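Filed under: Home & Workshop > Gadgets and Gizmos > Robots and automation

Can machines do the boring jobs yet?

kettle_and_crumbs wrote:

My brother-in-law has been telling everyone at Sunday lunches that in five years none of us will be hoovering, ironing or emptying a dishwasher. He's bought the vacuum, the mower and the window thing, and as far as I can see he now spends his evenings fishing socks out of one and lifting another off the patio step. So is anyone living with something that saves them work, and I mean proper fiddly work? I'd pay good money for a machine that could put a duvet cover on.

moss_on_the_roof wrote:

The vacuum is the only one I'd keep. Ours came from Utach, it was £235 in the sale and it does the downstairs while I'm out. You do have to tidy the floor first, and my wife reckons that's most of the job anyway. We had the mopping add-on as well and that's in the shed now.

Anything with hands, forget it. I've been hearing about laundry folding machines for as long as I've had laundry.

FereshtehSharifi wrote:

I come at this from the shop-floor side so maybe I'm a bit more hopeful than you two. I work at Kordestani, we strip and refurbish old desktop PCs (schools, surgeries, council offices, all the dull grey boxes) and sell them on from the unit at Cletden. I've done it by hand for years and I can tell you it is a chore in exactly the way washing up is a chore. Lid off, look for what's worth having, drive out, memory out, wires out of the way, next one.

What people imagine is that it's all screws and a machine can do screws. Well, yes, it can, if it knows where they are. The bother is that every maker puts things somewhere different, and then the last person inside has routed the cables however they fancied.

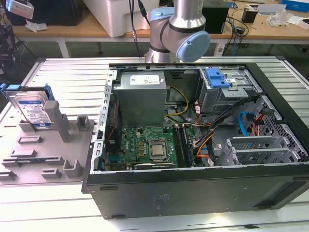
Cables are where I'd put my money if you asked me what's holding it all up. A drive in its caddy is a nice solid brick, it's the same shape every time you meet it, and you can make a tray with a slot to stand it in. A bunch of power leads is a different shape every single time. I shove them aside with the back of my hand without even thinking, and I couldn't tell you how I know how hard to push. Then there's memory, where you've got to let the clips go at the ends and lift it straight, and you feel it give before you see it.

So my answer is that it can do parts of the job, with someone nearby. I'd happily hand over the drives tomorrow — I'd be a lot slower to hand over the wiring.

old_spanner wrote:

Fereshteh, with respect, you're making my argument for me. If you need a special tray for the drive to stand in and a person hovering, that isn't automation, that's a very dear third hand. I did 32 years in a gearbox factory and we had arms on the line for most of them. Marvellous things. Move the part a thumb's width and they were useless till the fitter came back from his tea.

FereshtehSharifi wrote:

Ha, fair, but I've got trays for my own use too! Everybody who does repetitive work makes themselves a little holder for things. I don't see why a machine having one is cheating. My nan had a rack for her plates and nobody said she couldn't wash up.

And the ones you worked with couldn't see, could they? They went to a spot and closed. Put a decent camera on one and a thumb's width shouldn't be the end of the world.

old_spanner wrote:

They couldn't, no. I'll give you that one. I still say wake me when it can do a mixed pallet, with the lids bent and a dead spider in the fan.

pegbag wrote:

Spider in the fan, I'd be out of there before the robot was.

Question for Fereshteh, how long does one take you by hand? I'm at a small repair place in Estwood and we did 33 last month between two of us and I thought that was going some.

FereshtehSharifi wrote:

Depends so much on the case, pegbag! The ones with the coloured latches you can have the drive out of before the kettle's boiled. The slim ones with everything stacked on top of everything else, I allow nearly twice as long and a biscuit. If you're doing them between customers then 33 sounds very respectable to me.

moss_on_the_roof wrote:

Still nothing on the duvet cover then.

kettle_and_crumbs wrote:

I noticed that too. Floppy things again, isn't it, same as the cables. I'll tell my brother-in-law he can have his five years but he's doing the bedding in the meantime.

Contact the moderators | Forum rules | Back to top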